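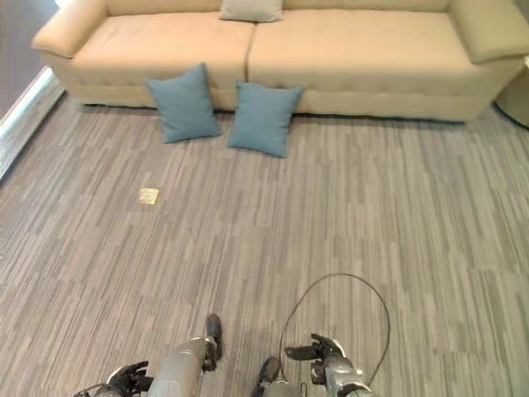
Cream sofa, blue-teal pillows on the floor.

So the story is finished! Well, the draft is finished, and for me those have always been two very different animals. I typed the last line a little after midnight, saved it in two places, and then lay awake rewriting the opening in my head until it got light.

If you're new to the blog, I've been working on a ghost story called Gevberg since July. It's set in a mountain town of the same name (don't go looking for it on a map) where a retired surveyor moves into the old customs house and starts getting letters addressed to the man who lived there before him. It was supposed to be a quick one. I gave myself a limit of 1000 words because the contest I had my eye on wanted flash fiction, and I thought, how hard can that be?

The draft came in at 3686.

I tried cutting. I really did! I took out the train ride, and the dog, and a long bit about soup that I still miss. Then the letters stopped being scary, because you hadn't spent enough time in the house to care who opened the mail. So I put the train back. Then the dog. 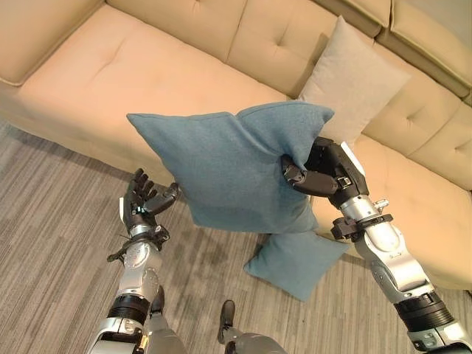
The soup is still gone, for now. What I've decided is to skip the contest and send it to Kollska instead — they take stories up to 5,000 words and they read all through the winter. They published my Lamar piece, the one with the flooded motel, and they were kind about my commas.

A few of you asked how I plan these things. I mostly don't. For this one I had an index card with 4 lines on it, and the last line just said "he writes back." I didn't know what he wrote until I got there, and when I did it came out in one go, the whole letter, and I've hardly touched it. The middle is another matter. I have 80 notes to myself in the margins and at least half of them say "why?"

Next up is the Gallardo novel, which has been sitting in a drawer since chapter six. I read the first few pages last night and they're better than I remembered, but the sister has two different names and I think I like the wrong one. I also seem to have given the family a boat and then forgotten about it.

Anyway, if anybody wants to read Gevberg before I send it off, leave a comment and I'll email you a copy. Be mean about the middle. Please leave the dog alone.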